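Chapter 5
Showing the Robot What You Mean

You'll need: one robot, one operator, a table, some patience. More patience than you think.

Writing code for every finger joint takes forever. So we show the task instead. Two ways to do it — take the arm and move it by hand, or drive it from a distance with gloves or a controller. Either way teh joint angles get saved, many times a second.
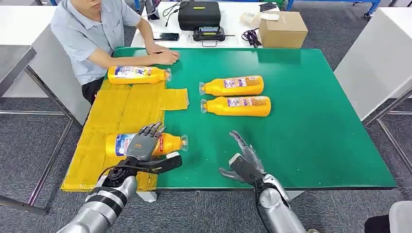 Remote control first. Harder to learn, but the operator's own hands stay out of the recording. Start with one kind of object and vary where it lies. Four yellow bottles on their sides, say, caps not all pointing the same way, one of them off on the yellow pad. Each one asks for a slightly diferent wrist. The Womdale exercises at the end of the chapter use 14 demonstrations per task. Fewer is fine for a first try, keep the bad ones too.

Key terms: demonstration, operator, replay.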